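Fletell Opens Pot Lending Shelf for Home Cooks in Wendbridge

WENDBRIDGE, 12 May 2020 – Fletell, the Wendbridge kitchen supply shop, is opening a lending shelf where anyone in town can borrow a large cooking pot for up to 15 days at no charge. The shelf starts with 67 pots, nearly all of them stainless steel, and most came out of restaurant and school kitchens that were closing down or changing their equipment.

The idea goes back to January, when the shop bought the contents of an old canteen kitchen on Gotau Road. Owner Norbert Hajdu had gone there for two worktops and a sink. He came home with those and a van full of pots.

"I kept lifting lids and finding more pots stacked inside the big ones," said Hajdu. "Some had been on a stove every day for years, and they were still perfectly good to cook in. I didn't want to sell them for scrap, and most people don't want to own a pot that big. They want it for one weekend, when the whole family is eating soup."

Since then the shop has gone through the collection piece by piece. Loose handles have been tightened or replaced, burned bottoms scrubbed back, and lids matched up wherever a match could be found. Seven pots were beyond saving, and their handles and lids went to keep others going.

Much of the work was done by Jolán Szabó, who has run the repair counter at Fletell for most of the shop's life. She is especially fond of the older round pots with a rolled rim, where the edge of the metal is turned over on itself. The rolled edge is easier on the hands, she said, and it helps a rim stay round after a knock.

"You run your thumb along the top and there's no sharp edge anywhere," said Szabó. "It's such a simple thing and I love it. When a pot comes in with a good rim, I already know I'm going to enjoy working on it."

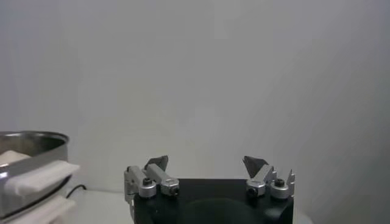

A round stainless steel pot with a rolled metal rim.

Pots on the lending shelf come in four sizes, from a family soup pot up to one that needs two people to carry it when full. Each has a number stamped on a tag and a card with its capacity, the diameter of its base and the kinds of stove it can be used on. Borrowers are asked to measure their largest burner before they come in. A wide pot on a small ring heats slowly and tends to catch in the middle, and the staff would much rather hand over the right size the first time.

Szabó has also written a one-page care sheet that goes home with every pot. It covers the questions she hears most at the repair counter: add salt once the water is hot, soak stuck food in warm water with a spoonful of baking soda, wipe rainbow stains with a little vinegar, and dry the pot with a cloth if your water is hard. Steel wool is discouraged. So is putting a hot pot straight into a cold sink, which can warp the base.

The shelf had a trial run this spring with a handful of regular customers. Géza Hegyi borrowed a medium pot to make plum jam from fruit he had in the freezer, and has since been back for a bigger one.

"My own pot boils over if you look at it wrong," said Hegyi. "With this one I could do the whole batch in one go and stir it properly. I've got jars on every windowsill now – my wife would like me to stop!"

Attila Major, who cooks for the Hailu Street lunch club, used two of the largest pots to make goulash for members to collect at the door. He has already put his name down for another pair.

For the time being, borrowing works by appointment. Pots can be reserved by phone or by a note through the door, and they are handed over at the side entrance on Gotau Road. Every pot is washed in hot soapy water when it comes back, whatever state it arrives in, and checked over at the repair counter before it goes out again. There is no deposit. Borrowers leave a name and a phone number.

Fletell is also happy to take in pots that people no longer use, as long as they are stainless steel and the base sits flat. Dents in the side are fine, and missing lids are no problem. The shop has some 1,000 spare lids in its back room and would be delighted to find homes for a few of them.

About Fletell
Fletell sells and repairs kitchen equipment for homes and small restaurants in Wendbridge. The shop stocks new and used pots, pans, worktops and sinks, and runs a repair counter for handles, lids and hinges.

Contact
Szabolcs Mészáros
Press and customer questions
Fletell, Gotau Road, Wendbridge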